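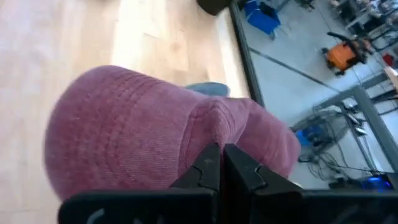
Losing a folder of files is a horrid feeling, and the first thing I'd say to anyone it has just happened to is to stop using the drive and put the kettle on. When you delete something, the computer mostly just crosses it off its list and marks the space as free. The contents stay where they were until something else is written over them, a bit like a crease pinched into a soft corduroy hat, there until some other handling pushes the fabric about. So every new download, every browser tab and every helpful automatic update is a small risk to whatever you want back.

I'm going to go through the way I do it with Darkar, the recovery program I've used for the past few years, on a Windows laptop. Other programs have much the same buttons in slightly different places, so do read on even if you have a different one (the order of doing things matters far more than the name on the box!).

## Before you start

You'll need a second drive to save the recovered files on to. Please don't skip this. Saving them back to the drive they came from is the commonest way of ruining a rescue that was going perfectly well. I use an old Vekham external disk with 200 GB free, and that has been plenty for family photos and paperwork.

Have a look in the Recycle Bin too, and in any online backup you may have forgotten you switched on. I once spent an entire evening scanning a memory card for pictures that were sitting in a synced folder called "March misc", and I'd rather you had your evening to yourself.

If the drive is clicking, grinding or vanishing every few minutes, leave all of this alone and ring a repair shop. Software can't mend a worn-out mechanism, and a long scan may well finish it off.

## Running the scan

1. Install Darkar on a different drive from the one with the missing files. If your laptop only has the one, make the portable version on a USB stick using someone else's computer, and run it from there.
2. Plug in the drive with the missing files, straight into the machine if you can. Hubs and long extension leads do sometimes drop the connection halfway through.
3. Windows may offer to format the drive or fix it. Say no to both and close the box.
4. Open Darkar, pick the drive from the list on the left and check the size shown beside it. Mine lists drives by letter only, and it's very easy to choose the wrong one when you're flustered.
5. Choose Quick Scan first. On a small memory card it takes me 4 minutes or so, and if the files were deleted recently it's often all you need.
6. If the quick one comes up short, choose Deep Scan, plug in the charger and turn off sleep mode. It can run for hours on a big disk, so I start mine after supper and leave the laptop on a bare, hard tabletop where the air can get underneath it.

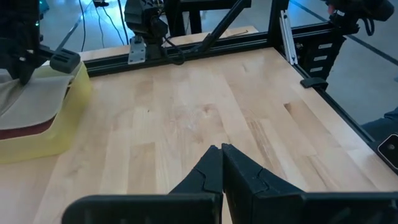
## Choosing what to keep

The results can look rather alarming. Deep scans tend to lose the original names, so you may find hundreds of things called FILE0081 and the like. Sort by type first, then by size, and use the preview pane before ticking anything. A photo that previews properly will nearly always save properly. One that shows a grey band across the bottom has been partly overwritten, and you can try the repair tool in Gillies on it afterwards, though I've only had it work for me on 2 occasions.

Tick what you want, press Recover, and choose a folder on your second drive. Check the drive letter again here, even if you're sure.

## Afterwards

Open a good handful of the saved files from the new place, some large and some small, before you do anything further with the old drive. Documents are worth scrolling right to the end, as the first page can look fine when the rest is gibberish.

Once you're happy, copy everything to a second spot as well. I use Nandberg for this, set to run at 4 in the afternoon when the laptop is usually on anyway, and it emails me if it has missed a go. Then you can format the old drive and put it back to use, or keep it in a drawer for a month in case you remember something else you wanted off it.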